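Pellport Football Club
Matchday and Membership: Frequently Asked Questions

Last updated: 8 February 2026
Reading time: 5 minutes
Print this page | E-mail this page

The answers on this page apply to all home fixtures played by the men's, women's and under-21 sides at the Gamine Ground. Supporters who cannot find the information they need should write to the club office using the contact form. 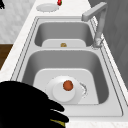
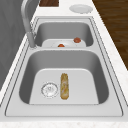
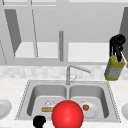 The double sink, in three computer-rendered views.

Tickets

How do I buy a ticket for a home match?

Tickets are sold through the club website and at the ticket office on Lemau Road. Members may buy from the first day of sale. Any remaining tickets are offered to the general public one week later. Tickets are not sold at the turnstiles.

When does the ticket office open?

The office is open on weekday mornings and on matchdays from three hours before kick-off. It closes at half-time and does not reopen after the final whistle. Card payments only are accepted.

Can I choose my own seat?

Yes, when buying online. The seating plan shows which places are free at the time of purchase. The North Terrace is a standing area and places there are not numbered. It holds 1355 supporters, and once that figure is reached no further tickets for the terrace will be issued.

Are concessions available?

Reduced prices are offered to supporters aged 65 and over, full-time students and those under 18. Proof of entitlement may be requested at the gate. A supporter who is unable to show it will be asked to pay the difference before being admitted.

What happens if a match is postponed?

Tickets remain valid for the rearranged date. Supporters who cannot attend on the new date may apply for a refund up to 48 hours before kick-off. If a match is abandoned after it has started, the club will publish the arrangements on this website on the next working day.

May I pass my ticket to another person?

A ticket may be transferred free of charge through your online account. Concession tickets may only be transferred to a person who qualifies for the same concession. Tickets must not be resold above face value, and any ticket found to have been resold in this way will be cancelled.

Season tickets and membership

What does a season ticket include?

A season ticket covers all 23 home league matches. Cup ties, friendly matches and play-off fixtures are charged separately. Season ticket holders have their usual seat reserved for home cup ties until four days before the match.

When can I renew?

Renewals open in April. Holders who do not renew by the closing date lose the right to their existing seat, which will then be offered to supporters on the waiting list.

How does the waiting list work?

The list is kept in order of application. There are currently over 600 names on it. Joining is free, but applicants must hold a current club membership. An applicant who declines two offers will be moved to the end of the list.

Can I move to a different seat?

Requests to move are dealt with after the renewal period has closed and before new sales begin. Please state the block you would prefer and the number of seats needed. The club cannot promise that a group will be seated together.

I have lost my season card. What should I do?

Report the loss through your online account as soon as possible so that the card can be stopped. A replacement is normally posted within five working days. If there is a match in the meantime, a paper ticket can be collected from the ticket office on production of photographic identification.

Away matches

How are away tickets allocated?

Away tickets go first to season ticket holders, in order of the number of away matches attended in the current season. Members may then apply for those that remain. Attendance is recorded against the account used to buy the ticket, so supporters who buy in groups should make sure that each ticket is assigned to the correct person.

How many tickets will be available for the match at Oravec Town?

The club has received an allocation of 200 seats. There will be no standing places. Applications are limited to one ticket per season ticket holder.

Does the club run coaches?

Coaches run to all away league matches where there is enough demand. They leave from the car park on Lemau Road. Supporters under 16 must travel with an adult. Alcohol may not be carried or consumed on board.

On the day

What time do the turnstiles open?

Turnstiles open 90 minutes before kick-off for league matches. For cup ties the time may vary and will be shown on the ticket.

What may I bring into the ground?

Small bags are permitted and may be searched. Glass bottles, cans, flares, smoke devices and large umbrellas are not allowed. Plastic water bottles of up to half a litre may be brought in without their tops. Flags larger than two metres in any direction need a fire safety certificate, a copy of which should be sent to the club office at least three working days before the match.

Is there parking at the ground?

There is no general parking on matchdays. Blue Badge holders may book one of 34 spaces beside the East Stand. Bookings close at noon on the day before the match. Parking in the residential streets next to the ground is controlled by permit, and vehicles without one may be issued with a penalty notice.

What provision is made for disabled supporters?

Wheelchair places are available in the East Stand and the Family Enclosure. A supporter who needs assistance may apply for a free ticket for a companion. Audio commentary headsets can be borrowed from the East Stand reception and should be returned there at the end of the match.

May I leave and return during the match?

No. Readmission is not allowed except for medical reasons, and a steward must be told before the supporter leaves.

How do I report abusive behaviour?

Speak to the nearest steward or send a text message to the number printed on the back of your ticket. Please give the block and row where possible. All reports are treated in confidence. Supporters found to have used abusive or discriminatory language may be removed from the ground and banned from future matches.

How do I make a complaint?

Complaints should be made in writing within 14 days of the match. The club will acknowledge each complaint within three working days and aims to send a full reply within 20. Supporters who are not satisfied with the reply may ask for the matter to be reviewed by a director who has had no previous involvement in it.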